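Trundar grippers, part 5: cloth first, glass later

Both hand-held grippers are bolted up, so let's squeeze something! Start with thick, fluffy cloths, one per gripper. Fold each one over so the fingers get a good fat bundle.
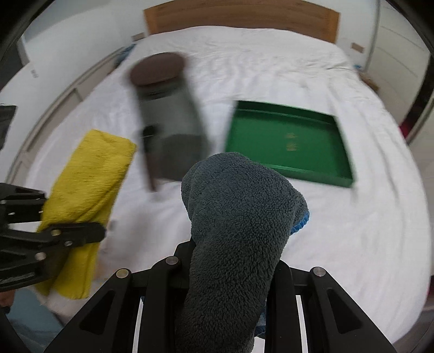

Moving on to hard things

Stick a textured pad inside each finger and trim it flush. Give the glue 30 minutes.

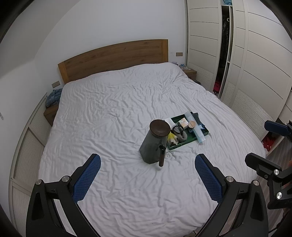

Then check every pivot bolt again before you go near a teapot. Mine loosened after 13 grabs, so now I use threadlocker (love the stuff).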